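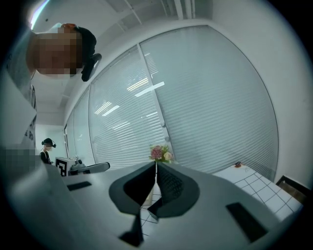
Eilif Tveit

Kuhlmann opened its recording room to visitors in March and I went along for the morning. People there do small household jobs with a hand-held gripper, and each go is saved as an example for the learning system, which they call Jedach. The operators wear black headsets. One had flowers in a clear vase near the windows, and another was next to a white box with a black-and-white marker pattern on it.

The target is 2,000 examples per job. Flowers stood at 1,690 when I asked. Bad takes are thrown out the same day, and the operator decides which.

I was allowed a few tries and found the grip harder to judge than I expected. Coffee was downstairs, and the bus back to Brunach leaves from the main gate.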